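Search posts, people, tags Go

We use cookies to keep you signed in and remember your settings. Accept all Manage

@rodwoodbench · July

OK so a bunch of you asked for the long version on the Fleltlow kit from Tranura, the hand-held gripper you squeeze yourself so a robot can learn chores from the recordings. I've had it for two weeks and I have Opinions. Thread!

First, what you're paying for. You get the gripper, the yellow fingers already fitted, a wide camera, a charger, and a login for the Lü plan, where your clips get sorted and turned into training data. No arm in the box. If you want the arm you bring your own (I did, it's in the garage, it gets its own thread someday).

My test chore is laundry on a bed. Why laundry? I hate it, and every demo I've ever watched uses one perfect square towel on one perfect table. I wanted jeans. I wanted straps and waistbands and pockets that flop open the second you lift them.

I set myself 200 clips as the target, which sounds like nothing until your thumb gets involved. More on the thumb later.

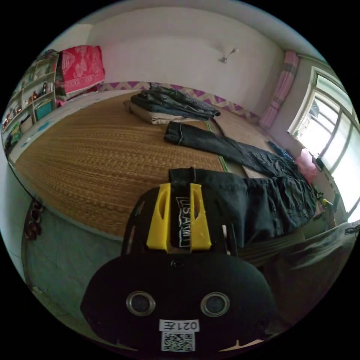
Skinny stuff is where I got picky fast. A strap or a drawstring gives you so little to aim at, and the first day I kept closing a hair early and pinching air. You learn to come in slower than feels natural, wait a beat, then squeeze. By day three I'd stopped thinking about it.

Grip feel: really good! The fingers have some give, and I never felt like I was crushing anything. Thin fabric on a smooth sheet is harder, you kind of have to scoop. On a woven mat you get a little friction and it's way easier to start a fold. If you're buying this for clothes, throw a mat down first, it'll save you an evening.

Weight: hmm. Fine for 20 clips. By the end of a long session I was propping my elbow on whatever was nearby. Tranura's page calls it "all-day comfortable" and I'd love to know whose day.

The view is super wide, so it records pretty much the whole room along with your chore. Great for the robot, which gets walls and shelves to place itself by. Less great if you haven't dusted. Also tell everyone in the house before you start, and ask if they mind being in it. The Lü upload page has a checkbox for people in view and you should use it.

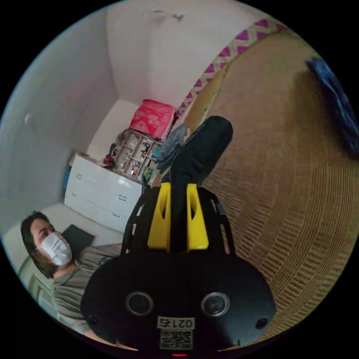
Small floppy things deserve their own post. Socks, rags, anything that turns into a tube when you pick it up. Grab the middle and both ends swing, grab an end and you've got a noodle. I went back and forth and settled on grabbing nearer one end and laying it down lengthwise – slow, but my clips started looking alike, and the plan grades you on that.

Oh right, the grading. Every batch comes back with keep / redo / toss. My first batch had 11 tosses, almost all of them me moving too fast on the way in. The notes that come with it are short and kind of blunt and I ended up liking them a lot. "Approach rushed." Okay! Fair!

Upload speed is my biggest gripe. There's no way to queue batches overnight, so you babysit the progress bar, and if your wifi hiccups the batch starts over. I wrote to support about it and got a polite reply that said "on the list." We'll see.

Setup took me one cup of coffee. Charge it, pair it, do the open-close routine a few times so it knows how far the fingers travel, done. The printed guide skips a step (you have to log into the plan BEFORE pairing) and that cost me a second cup of coffee.

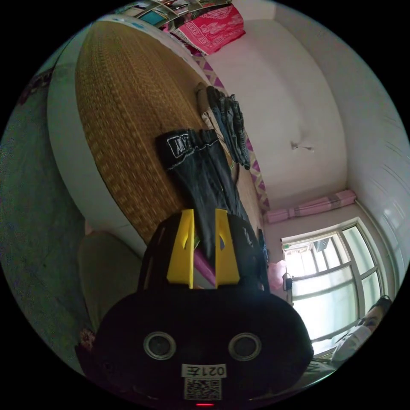

Jeans, though. Heavy denim is the thing this gripper does best, I was surprised. Waistband first, get a proper bite with both fingers flat against the fabric, then drag before you lift. If you lift first the legs fan out everywhere and you're starting over.

Folded pile goes off to the side where it's still in view. I had mine behind me at first and the reviewers marked those redo, apparently they like seeing where stuff ends up.

Thumb update, as promised: sore for 2 days, then fine. Switch hands if you can. I can't, my left-hand clips look like a raccoon did them.

Would I buy it again? Yeah, for clothes and kitchen bits. If you only want to mess around for a weekend I'd try to borrow one, the plan fee kicks in whether you upload or not and that stings.

Someone's already asking about dishes. Haven't tried anything wet and the guide says don't, so that's a no from me for now. Towels next, then I'm going after the fitted sheet. Wish me luck.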